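Getting rid of echo in a spare room before I record

Posted in March by Piyumi Howlader

Okay, so I finally have a room I can close the door on, and I want to record a spoken podcast in it plus a bit of acoustic guitar. It's a small square bedroom with a hard floor and one window. I've got a Skumora mic on a desk stand, going into a Trokport interface, and everything I record sounds like I'm talking inside a bucket. I clapped in the middle of the room and got this nasty little zing back.

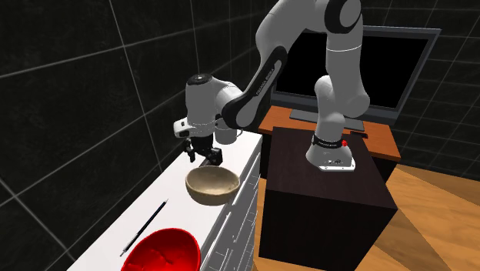

I've got 90 dollars left to spend and I'd rather not glue anything to the walls (I rent!). A friend told me to buy a box of thin foam squares and be done with it, but I've read so many people griping about foam that I'm nervous. Do I start with the walls, the floor or the mic? I'm hoping to have one episode done by Friday.

Debnath

Don't buy the foam. The thin stuff takes a little fizz off the top and leaves all the boxy junk right where it was. Get a thick rug down first, then hang 2 moving blankets behind you, a few inches off the wall if you can manage it. I used a cheap clothes rack for mine - works great and it folds up after. And move the mic closer! Most of the room sound I hear in home recordings is somebody sitting too far back.

For guitar you can back off a bit, but try to stay out of the exact center of the room. Square rooms are mean in the middle. 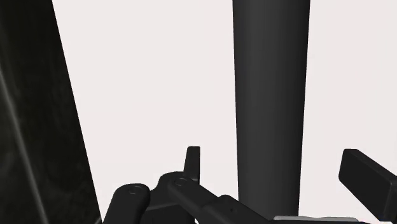
Should the blankets go behind the mic or behind the person talking?

Behind the person, if the mic is a regular cardioid. It picks up mostly from the front, so it's hearing you and whatever is bouncing off the wall at your back. If you have a third blanket, put it off to the side where the window is.

Desska

I did 3 seasons of a show in a walk-in closet full of coats, so that's my vote if you have one. Not much good for guitar though, you'll bang your elbow. Also turn the gain down on the interface, people always run it too hot.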